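Fornulgate series finale – who else is still recovering? (spoilers)

plurkbridge_fan
Posted Wednesday, November 20, 2024

Right, I've now watched it twice and I need to talk to people who care. That last half hour! When Devadiga turned up at the gate with the lantern I shouted so loudly the dog left the room. I've been on board since the first series and I really think this was the best episode they've ever done. Who's with me?

tharun_m
Mostly with you. The gate scene was brilliant and I loved hearing the old theme come back on the strings. But did we need 11 minutes of the council arguing about the harvest first? I kept checking the clock.

SigneB
The council bit is the best part, Tharun! Every single thing Captain Denell says in it pays off later. Go back and listen to how she answers the question about the bridge – she already knows. I got goosebumps the second time round.

tharun_m
I'll give it another go, but I'm warning you I had the same problem with the October special.

kpisharody
Can we talk about the voices please? Whoever had the idea of bringing back the original Devadiga for the final line deserves a cake. You could hear she was older and it made the whole thing land for me. I was in bits (and I had a work call straight after, so that was fun).

oldgatekeeper
Going to be the grump. I didn't like it. Denell leaving Fornulgate makes no sense after she spent all of series 2 fighting to stay. It felt like they needed a sad goodbye and picked whoever was standing nearest the door.

SigneB
But she fought to stay because of her brother, and he's settled in Plurkbridge now! There's that lovely little chat on the ferry in episode 17 where she says she's never seen the sea. They'd been building up to it for ages.

oldgatekeeper
One chat on a ferry is a bit thin. I did like the ferry though.

plurkbridge_fan
Ha, I'll take it. Everyone likes the ferry.

vimala_k
Hello all, long-time reader, first post! My daughter is 6 and we watched it together under a blanket. She wants to know if the fox is all right. I've told her yes but I've got no idea, can anyone back me up?

kpisharody
Welcome Vimala! Fox is fine – look at the hill behind the closing song, he trots past just before the names come up. Tell her from all of us.

vimala_k
Oh she is going to be thrilled, thank you!! Going back to look for him tonight.

tharun_m
OK, rewatched. Signe, you were right about the bridge question. I still say it's too long, but I've gone from a 7 to an 8.

SigneB
I'll have that framed.

oldgatekeeper
Still a 5 from me. See you all for the spin-off, I suppose. 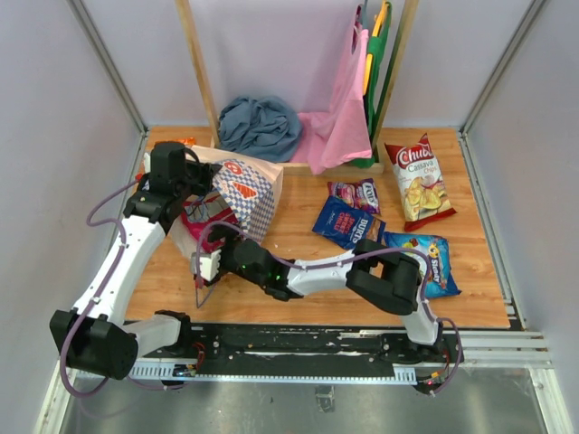 Pink garment on the rack, blue one in a heap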